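About Pindmont

Pindmont makes a training kit for two-armed robots, and we run the teaching service that goes with it. We started in a rented unit with one pair of arms and a borrowed table, and we still do most of our work at small tables, because that is where people do most of theirs.

The company was set up by Deming Fang and Eylül Güneş. Deming had spent years building hands for machines that only ever picked up one kind of part. Eylül taught food technology before she moved into engineering, and she kept asking the same question at every trade show they went to: could it hand me a bread roll without squashing it? The replies were not very good. So they began collecting things to pick up, and the collection is now a proper part of what we sell.

What we make

The kit is called Clandetti. It is a set of everyday handling tasks, with the objects, the mats and the written lesson plans, all packed so that a college or a small lab can open the boxes and be working the same afternoon. There are 30 tasks in the current edition. You bring the robot, we bring everything that goes on the table. We have set it up with arms from several makers and with hands of all sorts, and the lesson plans have a page for each type of grip, with notes on what tends to slip.

Kitchen tasks are the favourites, ours as well as everyone else's! Food shapes are wonderful teachers. A bun is round and wants to roll off, a slice of toast lies flat and gives the fingers almost nothing to get under, and a bowl has a rim that gets in the way just when you think you have it sorted. Put all of them on one table and a student has plenty to think about before lunch.

We use ordinary cutting mats as the work surface. The printed grid makes it easy to put an object back in the same place, or to move it over by a square and see what changes. Several customers have asked for something smarter with sensors in it. We did try one, and went back to the mats within a month.

Arneler, the service

Some people buy the kit and never need to ring us. Others would like company for the first few weeks, and for them we run Arneler, our visiting teaching service. Two of our staff come to you for 5 days. The first day is nearly all setting up (cables, table height, where to stand), and it always takes longer than anyone expects. After that your own people take over the controls and we stay close by, answering questions and putting buns back on the table.

By the end of the visit you keep all the recordings made on your robot, along with our notes on each task. We don't hold on to a copy unless you ask us to.

We are often asked how much experience a group should have. For the service, very little. One of our happiest visits was to a sixth-form college where most of the class had never touched a robot, and they got on beautifully once they stopped trying to hurry. 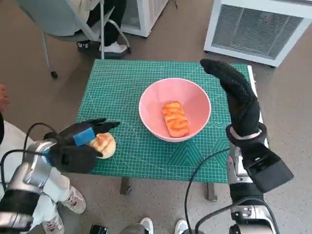
Grip is the part we get most excited about, and it is the part that has changed most between editions. The early lesson plans said far too much about where the arm should go and hardly anything about how the fingers should close. Eylül rewrote the lot last winter. Each task now begins with the hand by itself, opening and closing on the object, before the arm is asked to carry it anywhere. Two-handed tasks come later in the folder, starting with ones where the second hand simply has to wait somewhere sensible and stay out of the way. It sounds dull and it is surprisingly hard, and we love watching a group crack it.

Who we are now

There are 13 of us these days. Four look after the kit, from sourcing the objects to testing every box before it leaves, and most of the rest travel with Arneler or write the lesson plans. Deming still answers the support line on some mornings. If you get him, ask about thumbs, and leave yourself plenty of time.

Our workshop is on the upper floor at Kırmızıgül, a former bakery building with good light and a very slow goods lift. Visitors are welcome, and you are free to try any of the tasks yourself. Please write first so that we can have a table clear for you.

The new edition of Clandetti came out in June. Anyone with the older one can have the updated lesson plans free of charge, just send us the number on the lid of the first box. Bookings for Arneler are open for the autumn and go quickly once term begins.

Page last updated August 14, 2023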